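I got to the Koddale range far too early, so I sat on a bench with a flask and watched Chenxi Shi shoot. She was already at it, arrow after arrow into the same battered boss, and she didn't look round once. When she finally came over she was apologising for the wait (there hadn't been one, I was early!) and rubbing her string fingers on her jumper.

"I'm not very good company before the first 60," she said. "After that I can talk."

And she can. I'd come to ask about her switch from recurve to compound, a move that raised plenty of eyebrows at her club, and I'd written out a page of careful questions that I barely looked at. We started with her shoulder instead. She hurt it two winters ago at an indoor shoot in Moynihan and spent three months not drawing a bow at all.

"I hated it. I went along to training anyway and kept score for everybody, and I was horrible about it. Younes told me to go home." That's Younes Tazi, her coach since she was fourteen, and she laughs every time his name comes up.

It was Younes who handed her a compound bow when she came back. The holding weight is so much lower at full draw that he thought the shoulder might put up with it. She wasn't keen. "I thought it was a bit like cheating, which is so rude, I know. Then I shot a whole round with it and I was terrible, so that cured me of that."

The release aid was the hard bit. Years of fingers on a string, and suddenly there's a trigger under your thumb and you flinch at it. She reckons she shot 1000 arrows at a blank boss, close up with no target face, before it stopped going off by surprise in the wrong way. I asked whether she got bored and she looked at me as if I'd asked whether she got bored of breathing.

She won the Bruler Cup in November, her first proper outdoor win on the new bow, in a crosswind that had half the line aiming off into the grass. She'd rather talk about the semi-final, where she was behind by 2 with an end to go and forgot to be nervous. "I was thinking about my tea. I'm not joking."

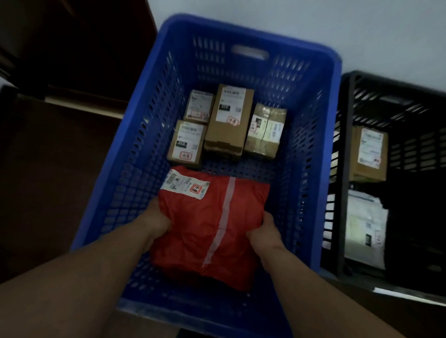

Ximeng Yu, who lost that semi-final, remembers it differently and told me later that Chenxi looked terrifying, that she never once glanced at the scoreboard and that it put her right off her own rhythm. I passed this on by text and got back a row of question marks.

Next for her is the indoor season, then trials in the spring. Does she miss the recurve? She still has it, strung up on the odd evening when the shoulder's behaving, and she's cagey about whether it might come out again in competition. "Ask me after trials," she said, and then she was off back to the line because the wind had dropped.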